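Sole wear on indoor court shoes: project report
April 7, 2019
By a second-year student, Sports Materials

For this project I looked at how the outsoles of indoor court shoes wear down over a term of normal use. The shoe was the Pesolik Durno, a mid-cut model sold in two rubber types, gum and solid black. I wanted to know if the gum version lost its grip sooner, as players at the Ollavberg sports hall often say.

Twenty players took part, ten in each rubber type. All of them started in October with new pairs and wrote down their hours on court. I measured tread depth at four points on each sole: toe, ball, outer edge and heel. The pairs were brushed clean before measuring.
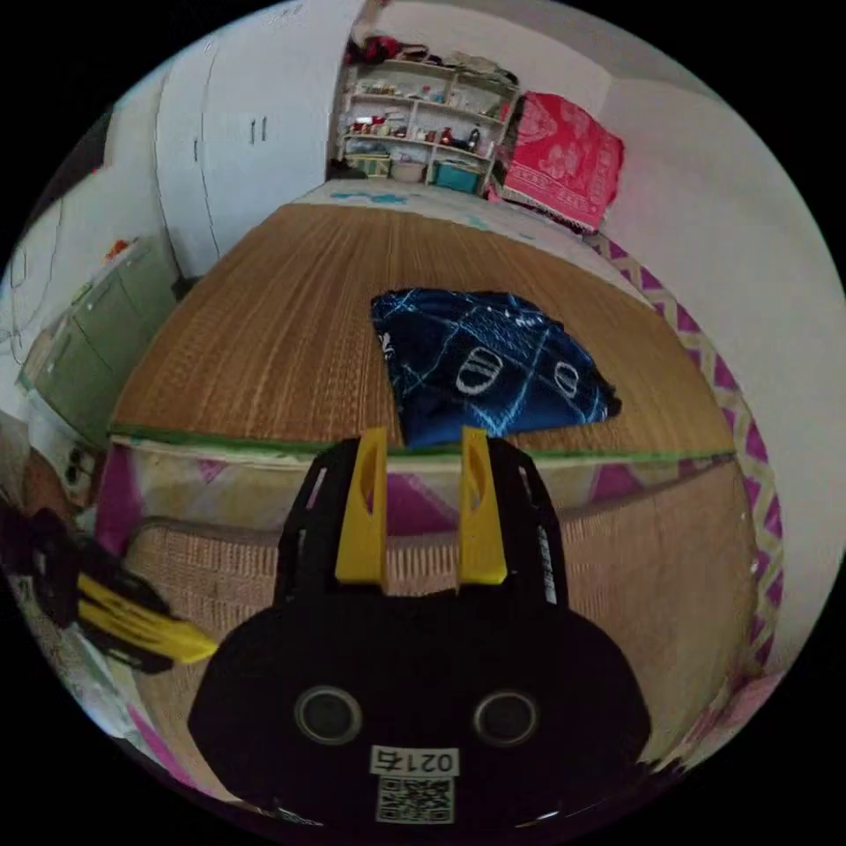
The depth gauge was read twice at each point and the mean was used. Where the two readings did not agree I took a third. Pairs worn outdoors were left out of the final table, and this removed 2 players from the gum group.

The longest total for one pair was 251 hours. In both groups the ball of the foot wore fastest and the heel slowest. Gum soles lost more depth at the toe, mainly in players who drag the back foot when serving. At the other points the two rubbers were close, and with groups this small I would not call the difference real.

Grip was tested with a simple pull rig on a spare piece of Pollock flooring. Dust on the sole changed the result more than wear did. A wiped old shoe gripped better than a dusty newer one.

If I repeated the work I would weigh the players' bags of kit less and the players more, as body weight was not recorded and probably matters.

Comments

courtside_k: Did you check left and right shoes separately? My left toe always goes first.

gumsole: Mine lasted two seasons but I only play once a week.

hallrat: Would like to see the table for the outer edge.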